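About Bandley
By the Bandley methods group
21/05/2023

Bandley is a small research group working on robot manipulation. We study how much a robot can learn from people who pick up and move household objects with hand-held grippers, before any robot arm is involved. Our work covers the grippers, the recording procedure, and the training method that turns recordings into arm motion. We do not build arms and do not sell a finished robot.

The group started with one narrow problem. Teaching by remote control of an arm gave us clean data, but the rate was poor. Operators spent most of a session waiting for the arm to catch up with them, and they avoided quick corrections because the arm could not follow them. With the gripper in the hand, the person works at a normal pace, and the camera on the tool records what the fingers face during the whole motion. The cost is that the recorded motion may be one that an arm cannot perform. Much of our method deals with that cost.

Our main line of work is called Anoro. An Anoro recording consists of wrist-level video, the estimated path of the tool, and the opening between the fingers. Recordings are made on a plain white tabletop with a small number of everyday items. The plain surface makes it easy to find errors in labels, but it is a weak source of visual features for tracking. 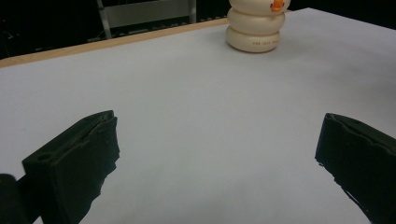

Tracking is therefore treated as a separate step with its own pass or fail result. A recording is dropped if the estimated path jumps between neighboring samples or if the start and end of the path do not agree with the calibration pose. In our first full round we made 383 recordings and kept 300. Most of the losses came from fast turns of the wrist close to the table, where the view held little besides the white surface. We publish the rejected count along with the accepted one, and we ask partner labs to do the same.

The second step, Ragab, is a filter for reach and speed. It takes each accepted path and tests it against a model of the target arm. Paths that go outside the joint limits are shifted as a whole, within a fixed range, and tested again. Paths that are only too fast are slowed down over the section concerned – the rest keeps its original timing. We tried slowing complete recordings evenly and found that the trained policy then hesitated before closing the fingers, even on objects it had handled well before.

Object choice follows a written list. We look for differences in stiffness, outline and the way an item rests on a surface. Brushes are useful because the handle and the head call for different grasps. Ring-shaped and stacked items are useful because a small error in height puts the fingers on a curved face. Items are placed by hand, and the layout is changed between recordings.

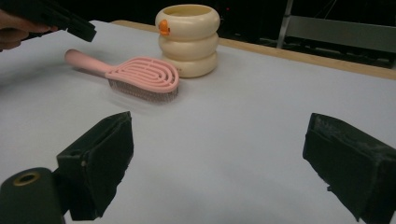

Tasks with two tools are the harder case. Each gripper has its own clock, and an offset that does no harm in single-tool work can reverse the order of contact when an item is passed from one to the other. Stullum is our alignment procedure for these recordings. Both tools start with the same short open-and-close signal, and the two streams are matched on it, then checked again at the end. A pair that has drifted past the limit is not repaired. We keep its two streams as single-tool recordings if they are usable on their own.

The present result is modest. Policies trained on filtered recordings complete single-object pick and place on the test arm more often than policies trained on the unfiltered set, and the gain is largest for long, thin objects. For two-tool tasks we see a gain in timing but no clear gain in completion. We think the two-tool set is too small to settle the question, and the next round, planned for July, will extend the full collection to up to 2,000 recordings.

Bandley works in 2 rooms, one for recording and one for arm tests. Labs that want to compare results can request the object list, the calibration steps and the rejection rules. Requests should name the arm and the finger type in use, as the Ragab limits have to be set again for each combination.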